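Reading time: 3 minutes

Royal Jelly Working Group - minutes of meeting
21 February 2026, Staratska Hall, upstairs room

Apologies were received from the Skollik representative. The minutes of the previous meeting were accepted with one correction: under item 2, "moisture by weight loss" should read "moisture by freeze-drying".

1. Draft grading sheet for fresh royal jelly

The group went through the draft clause by clause. The grading sheet covers fresh, unfrozen product only. Freeze-dried powder will have its own sheet and is not to be graded against the limits for fresh jelly.

The main marker remains 10-HDA, measured by liquid chromatography. The Rernik laboratory reported that its results and those of the Kowalchuk laboratory differ on the same lots by more than either lab's repeat error. Both use the same column type. The difference may lie in the extraction step, where Rernik sonicates the sample and Kowalchuk stirs it overnight. Until this is settled, no minimum 10-HDA value will be printed in the draft. The field stays blank.

Colour was discussed at some length. The present wording, "white to pale yellow", was thought too loose by the packers and too strict by the producers whose colonies work canola. Wording left as is.

2. Storage and transport

Producers are to chill jelly straight after harvest and keep it in the dark. The draft allows 90 minutes between grafting frame removal and refrigeration. The Kowalchuk laboratory asked for furosine to be added as a freshness indicator, as 10-HDA changes little in storage and says nothing useful about age. Agreed in principle. Cost per sample to be obtained before the next meeting.

Glass vials are preferred. Food-grade plastic is permitted if the lid seals fully - the draft does not say how this is to be checked, and a test method is needed.
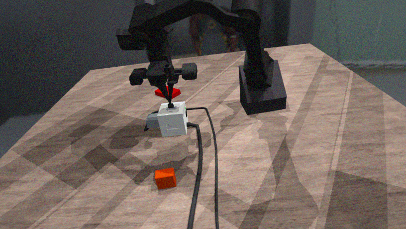 Kowalchuk asked whether the storage clause would apply to jelly bought in from other provinces, where the time of harvest is often not written on the label. The reply was that it would, and that any lot without a harvest time would be graded as "unclassified" whatever its test results.

A request to let packers estimate the harvest time from the shipping record was not supported.

3. Ring test

Split samples from 3 producers will go to both laboratories under code numbers. Each lab will run every sample by both extraction methods, in duplicate. Water content, total protein and 10-HDA are to be reported. Sugars are optional. The code for the first lot is 2073; the remaining codes will be issued with the vials.

Samples must be taken from the same harvest and homogenized before splitting. Larvae and wax fragments are to be strained out through nylon mesh, not metal.

4. Actions

Rernik: circulate written extraction procedure.
Kowalchuk: furosine cost, lid seal method.
Staratska: supply vials and cold packs.
Skollik: comments on the colour clause, in writing.

5. Next meeting

July, same room. Ring test results to be tabled if both sets are in.

Comments (3)

Canola producer: Jelly from our canola yards is a bit yellow every spring and the lab numbers are fine. Please don't tighten the colour clause without looking at the forage.

hivetool: Is the straining done before or after the jelly is chilled? It goes through mesh much more easily at room temperature.

Small packer: Will the powder sheet be out this year? We can't use the fresh one for anything we sell.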